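Notebook, textile room
January 2025

Folding trial on the round gray table. Knits and heavy cottons this time, all from the Pivovel box. The table surface is badly scuffed by now, but nothing snags on it, so it stays.

Red sweater folds into a thick bundle and holds. Cream cable knit goes under it. White garment is fine in layers. Brown corduroy is the slow one, the wales want to fold their own way and the piece bunches when picked up by the middle.

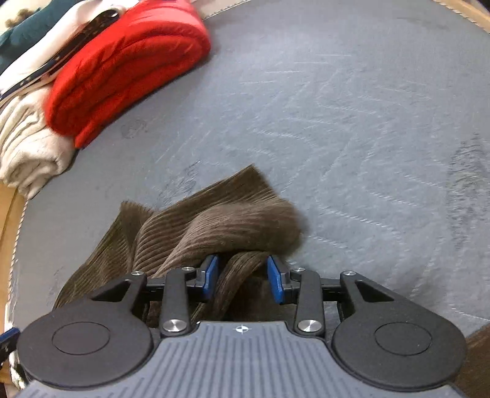
Still to do
- Corduroy again, picked up nearer the hem. Koen Postma thinks folding across the wales will go better. Try both.
- Weigh the knits. The shelf bins are rated for 1000 g and the two sweaters together may be over 800.
- Ask Dierckx for a second box in February, more corduroy if they have it.
- Lint roller is finished, need a new one.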